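Forums > Wurkport Bench Talk > Two-Arm Cells > Upkeep and Repair

Wurkport uses cookies to keep you logged in. By staying on the site you accept this.

Left gripper drifts off its zero, whiteboard cell

mroussel_cell2
Our two-arm cell does the marker-and-eraser routine on a small whiteboard. Right arm behaves. Left arm closes a little further off every day, until by Tuesday it thinks it's shut while there's still a gap I could post a letter through. I re-zero it, it's fine for a morning, then off it goes again. Printed housings on both sides, cables run outside the arms. Where would you start? 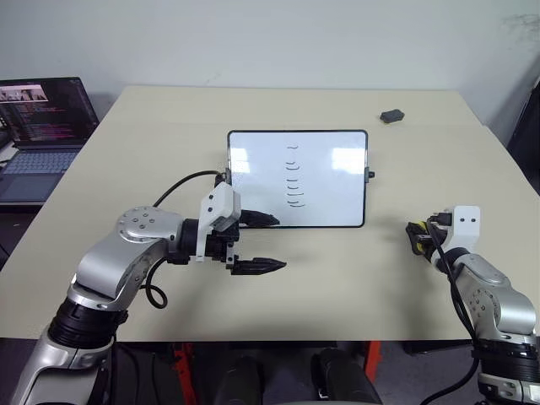
Khalil Tarawneh: Start with the cable. Any loop that can tug on the gripper at full reach will work the connector, and a connector that drops out for a blink can lose your zero without ever throwing a fault. Ours did that for a month and we blamed everything else in the building first.

mroussel_cell2
Wouldn't I get a comms error, though? The log is spotless. It's the only spotless thing in here.

Khalil Tarawneh
Depends how your driver handles a reconnect. Ours just shrugged and carried on with whatever position it woke up in. Search the log for the startup line, not for errors. If it shows up twice in one session, there's your answer.

gitau_b
I'll disagree with Khalil, as is traditional. Losing zero on a reconnect gives you a jump. Mathis is describing a creep, a bit worse each day. That's mechanical. I'd have the housing off and look at the screw holes. Printed plastic gives way under a screw head very politely, a hair at a time, and you re-zero on top of it and feel clever.

Put washers under the heads, snug them by hand, and draw a paint-marker line across each head and onto the plastic. Run 200 open-close cycles. If the lines don't match up anymore, stop reading this thread and go print a new housing.

rochelle_f
Seconding the paint lines. Not seconding "snug them by hand," which is how we cracked two of them at Pennington. Gitau's hand and my hand are different tools. Use a torque driver, set it low, write the number on the cell.

gitau_b
My hand has never cracked a housing.

rochelle_f
Your hand was visiting Pennington at the time.

mroussel_cell2
OK, did both this morning. Startup line appears once per session, so no reconnects. Sorry, Khalil. Took the left housing off and two of the screw holes have gone slightly oval. Washers in, lines drawn, cycles running while I eat lunch.

Khalil Tarawneh
I still want that cable tied down. Give it slack at the last joint, anchor it on the link behind, and move the arm by hand through the whole eraser stroke before you power up. Too tight is worse than too loose.

spyros_y
Question from the cheap seats: how hard are you pressing on the board? If the board is just propped there, the arm pushes, the board slides, somebody raises the force to make up for it, and all that goes into your housing. We ran the Rimel cell like that until the marker tips looked like mushrooms. Fix the board to the table first. Then turn the force down until the marker skips, and come back up one step.

mroussel_cell2
Somebody did raise the force. I'd rather not say who, but he's typing this.

spyros_y
There he is.

mroussel_cell2
Cycle results: three lines perfect, one off by the width of the line. New housing is printing now, thicker wall around the holes, same outside shape so it still clears the table. Board is getting a strip of grippy mat and a stop block behind it. Force is back down 6 steps to where it was before I improved it.

gitau_b
So, mechanical.

Khalil Tarawneh
One line off by one line width is not a confession. Tie the cable down.

rochelle_f
If you're reprinting anyway, do heat-set inserts. The screw then goes into metal and you can take the thing apart without eating the plastic each time. And print the right one too, it has had the same life as the left one. Keep the old pair in a drawer labeled SPARE, BAD so no one fits them on a night shift.

mroussel_cell2
Inserts ordered. Cable is tied down as well, mostly so I can sleep. I'll post the zero readings in a week, once the new housing has had some proper use.

Last updated: June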